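Teleoperators wanted: recording robot demonstrations for computer assembly

Jalico is taking on 5 teleoperators to record demonstrations for a learning system that handles computer parts. The posts are part-time and based in our workshop. You do not need a background in robotics. You do need steady hands, patience with repeated work and the habit of writing things down.

About the project

Florkon is our name for a set of learned skills for two-armed robots, covering the fitting and removal of parts in desktop computers. The system learns from recordings of people driving the arms. Each recording, which we call an episode, covers one short task from start to finish, with the camera views, the joint positions and a line of text saying what was attempted.

We have 2,923 episodes so far. Most of them are of memory modules and cables. The next round is on processors and circuit boards, where we have very little, and where the people who recorded the first round found the work slower. A processor has to be picked up by its edges, carried level and put down square, and small errors in the grip show up later in the task. We want many different attempts at this from several different people, including attempts that go wrong and are put right.

What you would do

You would sit at the control station and drive both arms through tasks set out on a daily sheet. A shift is made up of blocks of 44 minutes with a break after each. Between episodes you reset the table by hand, moving the parts to the starting positions on the sheet. At the end of each block you go back through your episodes, mark each one as complete, recovered or failed, and correct the text line where it does not match what happened.
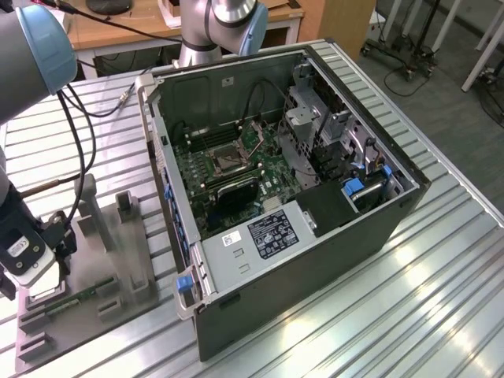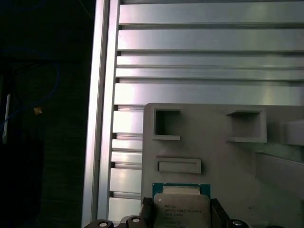 Processor and circuit board work at the Jalico bench: the table with both arms and the open computer case (first picture), and an Intel Xeon held between the gripper fingers (second picture).

You would also be asked to:

- check the camera views before the first episode of a shift and report any that have moved
- keep the parts tray in order and take damaged parts out of use
- vary the starting position of the case and fixtures as the sheet asks
- stop the arms and call the shift lead if anything catches or strains

You will not be asked to write code or repair the arms. Failed episodes do not count against you. We do ask that they are marked correctly, as a failed episode marked complete causes more trouble than one left out.

What we are looking for

You should be able to work with small parts for a whole shift and see fine detail on a screen, with glasses or lenses if you wear them. You should be able to follow a written procedure closely and say so when the procedure is wrong. Written English good enough for short, exact notes is needed.

It would help if you have built or mended computers, done bench assembly or inspection, or used remote handling equipment of any kind. Regular players of games that use two sticks tend to pick up the controls quickly, but we have also trained people who had never held a controller.

Training

Training takes 2 weeks and is paid at the full rate. The first few shifts are spent moving plain blocks between fixtures, and you go on to computer parts when your shift lead is happy with your control of the arms. Training episodes are kept apart from the main set.

Hours and terms

Shifts are morning or afternoon, on weekdays only. Please say in your application which you could work and whether you could swap at short notice. Contracts run to the end of the recording round, and payroll is handled for us by Chaudhary. The workshop is on the ground floor with step-free access, and the control station can be set for sitting or standing.

Your hand movements are recorded through the controls as part of each episode. Episodes are stored under an operator number and your name is not attached to them. The completed set will be shared with Bilden, our partner on the project, on the same basis. You will be given the full data notice to read before you sign anything.

How to apply

Send a CV and a short letter to Sawsan Haddad, who runs the recording team. In the letter, tell us about a piece of careful, repeated work you have done and how you kept the standard up. Questions about the arms or the controls can go to Man-lok Huang.

Applications close on 27th August. Those shortlisted will be asked in for an hour, part of it spent trying the controls.

14 shares
3 comments

Related vacancies
Shift lead, recording team
Episode reviewer (part-time)
Workshop technician, fixtures and grippers
Data engineer, Florkon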